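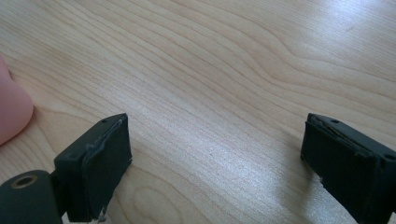 Marisol Sandoval keeps a kettle on the windowsill of the office she shares with two other engineers at Pellik, and she will not talk about software until everyone has a mug. She writes the planning and perception code for the company's small tabletop manipulation project, and has been at it for 3 years, starting when the whole codebase was, in her words, "one very long file that my boss was extremely proud of."

The boss in question is Evaristo Ochoa, who was at the next desk and did not look up.

I had come to ask about Skolus, the replay tool her team released inside the company in April, but we began further back, with glare. Pale tables are hard on depth estimates, she told me, and shiny pale tables are worse. "You get a bright patch and the depth just goes soft there, like a mattress. The planner sees a bump in the table and very politely steers over it. And you watch the path and think, what on earth are you avoiding, sweetheart?"

Her first fix was to smooth everything, and she is still a little embarrassed by it. Smoothing took care of the bumps but it also shaved the edges off anything low and flat, so that a coaster more or less melted into the tabletop. What they do now is fit a single plane to the table at the beginning of each recording and carry a confidence value for every patch of it. Where confidence is low, the planner trusts the plane. Where something sticks up out of a region the system is sure about, it believes there is an object.

"It sounds so simple when I say it like that," she said, laughing, "and it took me the whole winter."

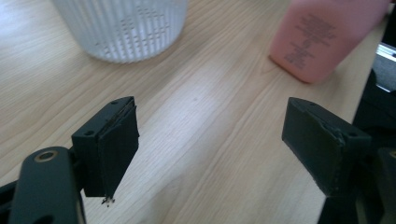 Cups are her other favorite topic. Anything that lets light through gives the segmentation trouble, she explained, and for a long time the model would find the rim and the base of a frosted cup and decide the middle was background. An opaque bottle gave it no such problems. Berenice Bautista, who joined the team from a mapping company, suggested they stop asking for a perfect outline in every image and let the estimate build up as the view moved. So now each object keeps a running shape, and a new view can add to it or argue with it, but one bad view can't erase it.

"Berenice had done this with buildings," Marisol said. "She was very patient with us. She kept saying a cup is a small building, and eventually I went home and tried it and, well, a cup is a small building!"

Skolus grew out of those arguments. Before it, anyone who wanted to know why the planner had picked a certain path had to open the log in one window and the video in another and scrub them both by hand. Marisol wrote the first version over a long weekend, mostly for herself. It lines up the images, the object estimates and every path the planner considered, including the ones it threw away, along with the score each one got. The recordings come in at 30 images a second, and you can stop on any of them.

The rejected paths turned out to be what people wanted most. Anayeli Montes, who tunes the grasp scoring, used them to track down a fault that had bothered the group for months: the cost for passing close to an object was being added twice whenever two objects stood on opposite sides of the gap. The planner would refuse a perfectly roomy opening and go the long way around. She went through 168 recordings and found the double charge in 34 of them.

"She brought me the list on paper," Marisol said. "Printed! With a highlighter. And the mistake was mine, of course, from the very long file days. It was one line."

I asked whether she would hand more of this over to learned models, as a lot of teams are doing. She thought about it for a while and refilled her mug. She would be glad to have the grasp proposals come from a model, and some already do. The part that checks a path for clearance she would like to keep as plain code for now, mostly so that Anayeli can go on finding her mistakes with a highlighter.

Next on her list is a way to edit a recording inside Skolus, nudging an object a little to one side and asking the planner what it would have done. Evaristo wants it by summer. Marisol says he can have it when the undo button works.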